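Über uns

Wir sind Ornia, sitzen in Peltbridge und bringen zweiarmigen Robotern den Umgang mit dünnem, knittrigem Zeug bei – unser Lieblingsthema!

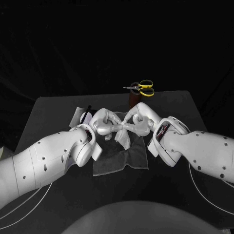 Beide Hände an der Folie

Im August blieb uns mitten im Griff eine Hand zu. Der Not-Halt stoppte die Arme, die Finger aber drückten weiter. Autsch!

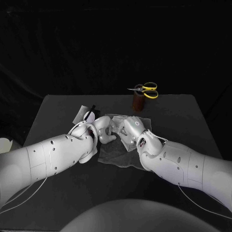 Morais meinte dazu, ein Not-Halt ohne die Finger sei bloß ein halber. Stimmt, und seitdem testen wir ihn 144-mal vor jeder Freigabe. 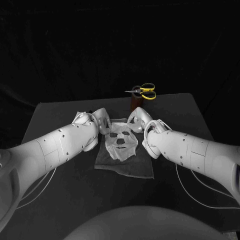 Tuchmaske auf grauem Handtuch

Fragen? Schreibt uns!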